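The black storage box holds 13 categories of item, which is 12 more than it was bought for. I sorted it on Sat 25 July. Method: take everything out, group it on the plaid blanket, return only what has a use within 56 days.

Cables first. Each one gets coiled and secured with a twist tie. A tied coil stays separate from clips and clamps; an untied one collects them.

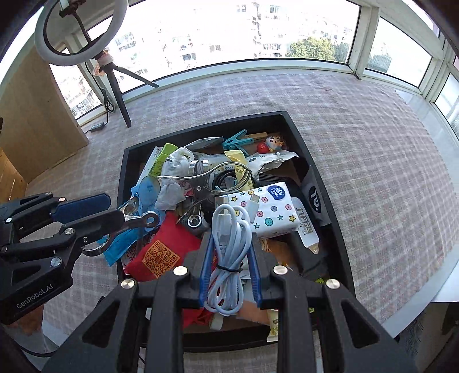
Paper goes next. Tissue packs are kept, at most two. Envelopes are flattened and moved to the desk drawer. Plastic bags are checked for contents before anything else happens to them.

Glass is handled on its own and does not go back in with metal tools. Tubes stand upright along the back edge, cap up. Silvia Hrnčiar stores hers cap down, and I have cleaned that drawer once. 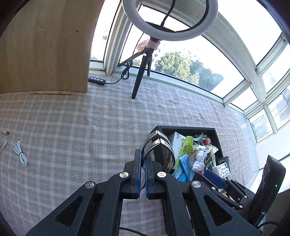 Food and drink move to the kitchen. Single tea sachets are the usual stray, and Earl Grey is the worst offender. Tongs also go to the kitchen. 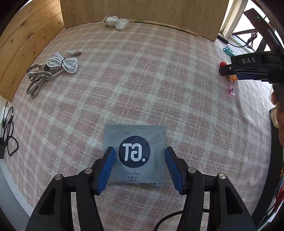
Remaining issue: the box has no dividers. Matúš Rusnák cut some from cardboard in March and they still hold. I will copy his layout next weekend.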